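Watering the greenhouse from a tank: notes after a second season

The system has now run from May to the end of September without being rebuilt halfway through, so I am writing it down while the numbers are still to hand. The first season's post described a different valve and a different filter, and most of what it said about run times should be ignored.

The greenhouse holds twelve tomato plants in two rows, in the ground. Eight are Kekana, which is a cordon type with medium red fruit, and the other four are a mixed lot from saved seed. Water comes from a 400 litre tank outside the north end, fed from the greenhouse gutter and half the shed roof. When the tank drops to its lower float switch, a mains top-up opens and fills it to one third. It stops there so that there is room for rain.

Head

The base of the tank stands on blocks 600 mm above the soil. With the tank full, the water surface is another 1.1 m above that. Each metre of water gives a tenth of a bar, near enough, so the drippers see 0.17 bar at best and 0.06 bar when the tank is almost empty.

Almost everything sold for drip watering in a shop assumes mains pressure through a regulator, which means one bar or more. Pressure-compensating drippers are the worst choice for a tank. The ones I tried need half a bar before the diaphragm does anything sensible, and below that the flow varies from one dripper to the next by a factor of three. They were bought on the strength of the packet and went back in the drawer after a week.

What does work is a plain adjustable dripper with a screw cap, or a short length of 4 mm tube with nothing on the end. I use the tube. The flow is set by the length: longer tube, more friction, less water. I cut all twelve to 450 mm, ran them into a measuring jug one at a time with the tank half full, and trimmed the slow ones. Trimming ten millimetres makes less difference than you would expect. Most of the variation came from the barbs, where a rough edge from the hole punch had been left inside the supply pipe. Clearing the burrs brought every outlet within a few per cent of 200 ml a minute.

The supply pipe is 20 mm, which looks oversized for the job and is not. At this head there is no pressure to spare for losses in a 13 mm pipe, and last year the far end of each row got noticeably less than the near end.

The valve

An ordinary garden solenoid valve uses the water pressure to lift its diaphragm. With a tank it either fails to open or opens and then fails to shut, and the second is how I emptied the whole tank into the path last year. A motorised ball valve has no minimum pressure. It takes five seconds to travel, draws nothing once it has arrived, and has a full-bore opening. Mine is a 12 volt unit from Olbridge with a manual override on top. It cost more than the rest of the pipework together.

The timer is a Driro two-channel controller, using one channel. It is adequate. The clock gains a minute or so over a month and the menu is unpleasant, but it accepts six start times per channel and it holds its settings when the battery is changed. It does need its output set to the three-wire mode for a motorised valve. This is on the last page of the leaflet and is off by default, so the valve opens and then stays open. Test it with a bucket before leaving it alone.

Run times

Two short runs are better than one long one on this soil, which is sandy and lets water straight through. I settled on 06:00 and 14:00, with the following lengths.

May: three minutes, mornings only
June: three minutes, twice
July and August: seven minutes, twice
September: four minutes in the morning, two in the afternoon

The tank level alters the flow, so a seven-minute run with a full tank delivers more than one with a low tank. I looked at correcting for this with a level sensor and decided against it. The soil averages it out over a few days, and I could find no sign of it in the plants.

Filtering

The inlet from the gutter has a leaf guard and then a coarse mesh basket, which I empty when it looks full. The outlet has a 120 mesh screen filter in a clear housing, after the tap and before the valve. It needs cleaning fortnightly in warm weather. Green algae was the main trouble last year and was cured by painting the tank black and keeping the lid shut. The remaining dirt is roof grit and a fine brown silt that settles at the bottom, so the tap should be fitted 50 mm or more above the base. If your tank has its tap lower than that, push a short stub of pipe into the back of the fitting so that it draws from above the silt.

Water used

The meter on the outlet side read 3325 litres for the season. The one on the top-up line read 1177 litres. The difference, 2148 litres, was rain. I had hoped for a better share, but the dry spell ran through most of July and into August, which was also when the plants wanted the most. A second tank would help a little. It would have filled in June and been empty before the end of July.

Fruit quality

I had expected an automatic supply to raise the yield, and I can't say whether it did, as I don't weigh the crop. Two things did change. There was no blossom end rot on any plant, where last year it took most of the first two trusses. That disorder is a calcium problem in name, but in practice it is nearly always caused by uneven watering. Splitting was also much reduced – a few fruit in September after I had left the run time too long, and none before then.

Flavour is less clear. Cutting the water back as the fruit colours is said to concentrate it, and the late Kekana fruit, grown on the shorter runs, did taste stronger to me. They were also picked fully red and eaten the same day, which may account for all of it. I no longer put ripe tomatoes in the fridge. They sit out on a plate in the kitchen, with the green calyx left on and facing up, and they keep for several days like that.
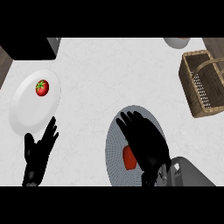
Draining down

Do this before the first hard frost. Shut the tank tap, open the ball valve by hand and take the end caps off both rows. Lift the supply pipe from the far end and walk it towards the tank so that the water runs out. Leave the ball valve half open, as water trapped around the ball in the closed position will crack the body. Unscrew the filter housing and bring it indoors together with the timer. The tank itself can stay a third full.

Changes for next year

The top-up float is too slow to respond and will be moved 80 mm higher. The 4 mm tubes will be pegged down, as two of them worked loose and watered the gap between plants until I noticed the leaves. I also want a second outlet row for the cucumbers, on the spare channel, with a separate valve of the same type. The garden centre at Verkwood has stopped stocking the 20 mm tees, so those will have to be ordered by post along with the valve, and I would like them here by March.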